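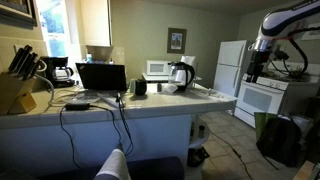 Open day at the Starosow house, April 2021

We arrived a little early and were sent first to the kitchen. The counter has white tiles, and I liked it very much – at home I have only a narrow shelf. The knife block, the glass kettle and the coffee maker all have their place on it, so one can prepare a whole breakfast without walking far. The walls are pale green and the window gives good daylight.

After the kitchen we saw the upper floor and the garden. The tour took 80 minutes and the ticket cost 9 euros. The bus from Madero stops at the gate, but the last one back leaves early.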